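Living with Carrilho: a review of a grasp planner and its simulator, from someone who likes both more than expected 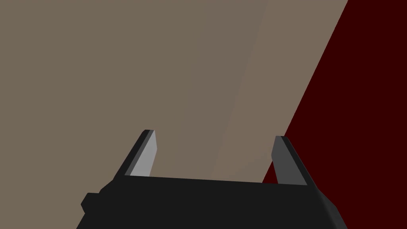 The wrist view in Carrilho's simulator, fingers open and nothing between them yet.

I have been putting off writing this one since January, mostly because every time I sat down to do it I ended up opening the software and fiddling instead, which is probably a review in itself! But a few readers have written in asking whether Carrilho is worth the trouble of moving over from Ninonari, and I've now used it long enough to have opinions that I trust, so pour yourself something warm and let's get into it.

For anyone new to it, Carrilho is a grasp planning package with a small simulator attached. You give it an arm, a gripper and a camera, you describe the job, and it proposes grasps, scores them, plans a path to the best one and plays the whole thing back. You can also use the simulator by itself to test a policy you trained somewhere else, and that's how I got started with it. It comes from the same people who make the Stellolano motion library (which I've leaned on for years and still think is one of the friendliest pieces of robot software around), and you can feel the family resemblance in the way errors are worded and in how the config files are laid out.

Setup

I'm a slow and suspicious installer. I read the release notes, I make a fresh environment, I keep a text file open next to me. Carrilho took 57 minutes from download to a first planned motion, and a good part of that was me hunting for my own gripper description on an old drive. If you keep your files tidier than I do you will beat that easily. It wanted one library version that my machine didn't have, told me so in a plain sentence, and pointed at the right one. I can't tell you how much goodwill that buys from me.

The sample jobs are decent. There are 3 of them: a reach, a pick, and a push. I'd start with the reach even if it looks too simple, since it's the one that shows you whether your frames are set up right. I skipped it the first evening and spent a long while wondering why my gripper was pointing at the ceiling. (A sign flip in my own file. It's always the sign flip.)

The wrist camera

Most of my time goes into the wrist view, so I'll linger on it. The rendering is very plain. You get flat shading, hard edges, big areas of a single color, a black gripper body along the bottom and the two fingers standing up in front of it. The taupe surface in my shot has no texture to speak of, only a faint paler band running across it, and the dark red area off to the right is just as simple. People coming from one of the prettier simulators may wince a bit. I did for a day or so, and then I noticed how fast it was going and stopped minding. On my desktop, with no special effort, I get 70 camera updates a second with the planner running alongside, and for checking a control loop I'll take that over nice reflections any day of the week.

There's another thing I like about the plain look, and it took me longer to appreciate. The inner face of the left finger comes out a pale gray while the right one is much darker, and that little difference in shading makes it very easy for me to keep track of which side is which when I'm going through recorded runs late at night. I used to paint my fingers different colors in Ninonari for the same purpose, and then of course the perception model would learn the paint. Ask me how I know.

What I would be careful about is training a detector on these renders alone. I tried, because I'm stubborn, and the result was lovely in simulation and rather lost on my bench. Carrilho does have a randomizer for colors and lights and it helps a good deal, but the textures are thin on choice and the documentation for adding your own is one short page that stops just when it's getting interesting. If your work depends mostly on perception, plan on bringing in images from somewhere else.

The planner

Now for the part I really enjoy. The planner is calm. I don't know a better word for it. Ask for a grasp on an awkward part near a wall and it won't fling the elbow over its head to get there, as my old setup was fond of doing. It takes a moment, gives you a ranked list with the scores broken out by reach, clearance and finger contact, and lets you drag the weights and watch the ranking change while you do it. I have learned more about my own gripper from dragging those three sliders than from any paper I've read on the subject, and I've bored my family at dinner with what I found.

Approach directions are handled well too. You set a preferred approach and a cone of tolerance, and you can draw that cone in the viewer and spin it around. With a two-finger gripper you also set the opening before contact, and Carrilho checks both fingers against the surroundings at that opening. The old habit of checking with the fingers closed has cost me a fingertip or two, so this made me very happy!

I have two grumbles. The first is that replanning in the middle of a motion works but is jumpy. You can see a small hitch as the new path takes over, and on my arm at its faster settings I could hear it as well. Slowing the arm down smooths it over, and the forum says there's a blending option on the way, so maybe I'm complaining into the wind. The second is that the planner's log is very talkative by default and buries the line you need. Turn the log level down before you do anything else. I'd put that on the first page of the manual if it were mine.

Working with other tools

I run a Wirnuler controller on the bench, and the bridge for it is included, with no extra download. It worked on the second try, the first having failed because I'd plugged the cable into the wrong port. Joint limits came across properly. The speed limits did not, and I had to copy those over by hand, so please check yours before you let anything move at full tilt. Importing scenes from Ninonari mostly worked as well, though lights get dropped and anything with a nested frame comes in rotated until you tick a box called "legacy frames," tucked away in the import settings.

The recorder deserves a kind word. It saves the camera, the joint states and the planner's choices together, on one clock, and you can scrub back and forth and ask at any point why a certain grasp won. I had been gluing that together out of scripts for so long that I'd forgotten it was a chore. My scripts folder is a good deal thinner now.

What I'd change

More textures, please, and a longer page about adding them. A quieter log. A way to save the camera position with the project, as opposed to with the window, because I've lost a good viewpoint more than once by closing the wrong tab. And I would love a dark theme for the viewer panels, though I realize that's my eyes talking.

Who should get it

If you spend your days on control and planning with a parallel gripper, I'd install it this evening. It's quick, it explains itself, and it's been steady on my machine, with 3 crashes in all the time I've had it and no lost work from any of them, thanks to the autosave. If you're mainly after good-looking images for training, stay where you are for now and look again after the next release. And if you're on Ninonari with a pile of old scenes, set aside an afternoon for the move and keep the old install until you've checked your lights and your speed limits.

I'll do a follow-up once the blending option lands. I also want to try the push job with softer fingertips, which a couple of you have asked about, and for that I need to find where I put the soft fingertips.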